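Visits > Home Shows > Foststead

2 min read

Foststead's home show charges for parking, then for the map of the parking.

Rugs first. Terracotta brown is back, laid crooked on beige tile.

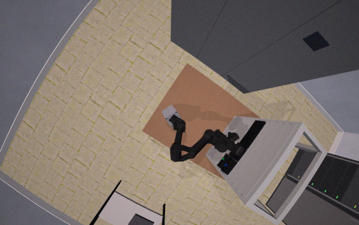
Storage, hall 3

Drareseo likes its cabinets black, with compartments. I own 211 things that would ruin one. 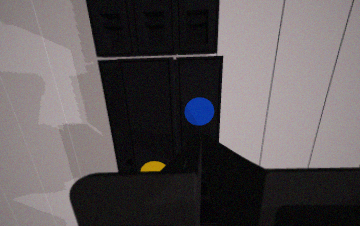
By Tamara Karpenko | January 23, 2024

Kushnir handed out a tile brochure heavier than my lunch, which cost 25 dollars. Staggered rows are the look this year, as they were in September.
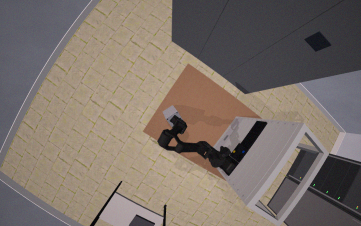
Getting home

The Eko shuttle runs hourly. I bought a doormat and waited.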